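Is the Jundovo interview with the lead of Vuvance genuine?

There's a long interview going round in which she says her co-star on the second film wouldn't speak to her off set. Fan pages treat it as gospel. I can't find the original magazine anywhere, only retyped versions, and 2 of those give different endings. Has anyone seen it in print?

gudexwatcher

I have the December issue. There is an interview, but it runs to a page and a half and the co-star comes up once, politely. The retyped one is 3,000 words. Draw your own conclusions.

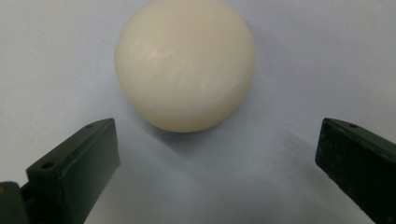 Nikolaidis

I wouldn't trust the printed one either. Jundovo let studios read copy before it went out, or so people always said, and a polite line about a co-star in the month of release is worth very little. The long version may be partly real – leftover tape, typed up by someone with a grudge – but I'd want to hear the tape first.

marlow_426

its true, my cousin read it. they hated each other, just watch the wedding song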